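片づける機械を見に行く

ルワン・ベパリ

日本語で長い文章を書くことに、私はまだ慣れていません。辞書を引きながら書いていますから、固い言い方があれば許してください。それでも、先月の見学のことは自分の言葉で残したいと思いました。

見学したのは、アロフという小さな会社の公開日です。倉庫を改装した研究室で、双腕のロボットに物を片づける動作を教えています。案内の紙には「どなたでも歓迎」と書いてありました。私は部品の商社で十年以上働き、今は翻訳の仕事をしています。専門家ではありませんが、工場の自動機なら何度も見ました。速くて、うるさくて、柵の向こうにあるものです。

アロフの部屋は静かでした。机の上の課題は、絶縁テープを一つ、白い箱に入れること。それだけです。隣にいた若い男性が「これだけですか」と小さな声で言いました。私も同じ気持ちでしたが、口には出しませんでした。

説明をした技術者の方は、プロハースカさんという人でした。この会社では、同じ課題を少しずつ条件を変えて4,000回まで繰り返す計画だそうです。見学の時点では664回が終わっていました。箱の向きを変え、テープの置き場所を変え、また最初から始めます。私は計画の数字を聞いて、ため息が出ました。しかし、話を聞いているうちに、ため息の意味が少し変わりました。

テープの輪は、人間にはやさしい形です。私たちは考えずに指を穴に通したり、外側をつかんだりします。機械の場合は、どちらを選ぶかで、その後の手首の角度も、箱の上での放し方も違ってきます。穴の中に指を入れれば、輪は傾きます。傾いたまま下ろすと、箱の縁に当たるかもしれません。プロハースカさんは、そういう話をとてもうれしそうにしました。
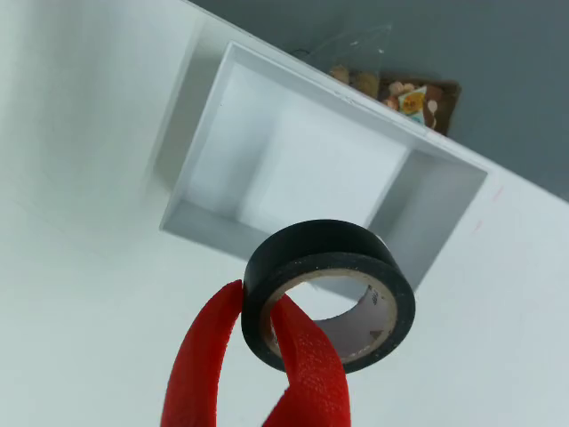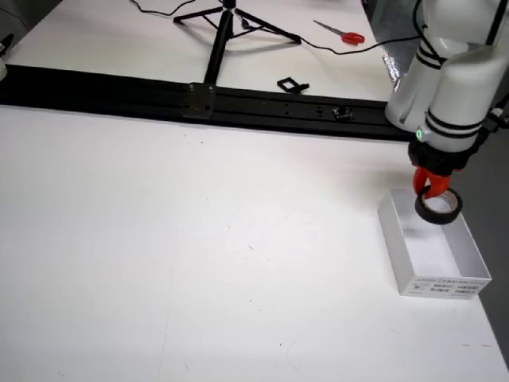
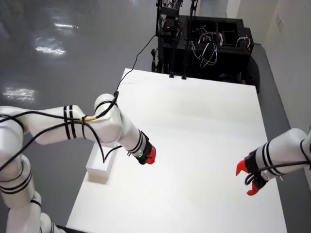

小さな課題を笑わないこと

見学の後、駅まで歩きながら、私は公開日というものについて考えました。ロボットの展示会には何度か行ったことがあります。大きな会場では、機械は踊ったり、飲み物を出したりします。音楽が流れ、司会の人が拍手を求めます。お客さんは楽しんで帰りますが、何が難しいのかはわからないまま帰ります。私もそうでした。

アロフの公開日には音楽がありませんでした。司会もいませんでした。一回の動作が終わると、技術者が紙に何か書いて、物を置き直し、次の一回が始まります。見学者の中には、十分ほどで帰った人もいました。退屈だと思ったのでしょう。その気持ちは理解できます。けれども私は、退屈な部分を見せてくれる公開日のほうが正直だと思います。

商社にいたころ、私はフコラという搬送機の販売を手伝いました。お客様に見せる実演は2分の長さで、その2分のために、同僚たちは前の晩から床を磨き、荷物の重さをそろえました。実演は必ず成功しました。ところが納品の後、お客様の床は磨かれていませんし、荷物の重さもばらばらです。電話が鳴るのは、いつもそれからでした。私はその電話を受ける係でしたので、整えられた実演というものを今でもあまり信用していません。

もちろん、反対の意見もあります。同じ見学に参加した知人は、学校向けの教材を作るスタンデュデントという団体で働いています。彼女は帰り道で、「子どもたちに見せるなら、もう少し華やかでないと困る」と言いました。二百人の生徒を体育館に集めて、テープを箱に入れる機械を見せても、後ろの列はすぐ話し始めるだろう、と。それはたぶん本当です。最初の興味を作るためには、踊る機械にも役目があるのかもしれません。私はこの点で彼女を説得できませんでしたし、彼女も私を説得しませんでした。

ただ、大人に見せる場合は別だと考えます。私たちはこれから、職場や病院や台所に機械を入れるかどうか、自分で決めなければなりません。そのときに必要な知識は、機械が一番よくできた一回のことより、普通の一回のことです。何回目で箱の位置が変わったのか。変わった後はどうだったのか。人が手を貸したのは何回か。こういう質問に答えられる会社なら、私は話を続けたいと思います。

アロフへの不満も書いておきます。質問の時間が短すぎました。それから、記録の紙を見学者に見せてくれませんでした。理由を聞くと「まだ整理していないので」という返事でした。整理していない紙こそ、私は見たかったのです。また、立って見る場所が狭く、背の低い人は前の人の肩ばかり見ることになります。次は椅子を少し置いて、交代で前に出られるようにしてほしいです。

次の公開日は11月だと聞きました。課題はまだ同じテープかもしれないし、別の物になっているかもしれません。私は申し込むつもりです。今度は、記録の紙を見せてくださいと最初にお願いします。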